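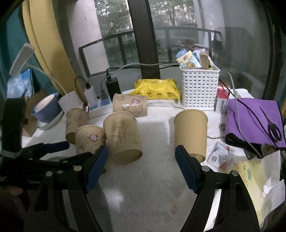

My local coffee place, Stilloven, has put in a tablet that asks how much I'd like to tip before I have been given anything. The choices start at 20 percent. Under those is a small gray button marked Custom, which I have pressed exactly once, with a line behind me, and I still think about it in the shower.

I don't mind tipping. I waited tables for 2 years at a place called Kelletti and lived on what people left under the saucer. What I mind is being asked to grade a service that is still in the future. It's like rating a movie from the parking lot.

My friend Dušan Todorova thinks I'm cheap. His view is that a dollar is a dollar and the kid at the counter needs it more than I do, and he's right about the kid. But if the kid needs it, put it on the menu. Charge me 49 cents more for the muffin. I will grumble at the board for a week and then forget, the way I forgot when Waaka raised the price of a car wash.

Instead we have this little stage play. The screen swivels. The cashier studies the ceiling. I pretend to do math. In July a machine at the Prelliditz garden center wanted to know if I'd like to add something for the team, and I had carried the 23 bags of mulch to my car myself. I suppose I was the team.

I pressed 20 percent, of course. I always do. Then I drove home annoyed at a touch screen, and the mulch is still in the trunk.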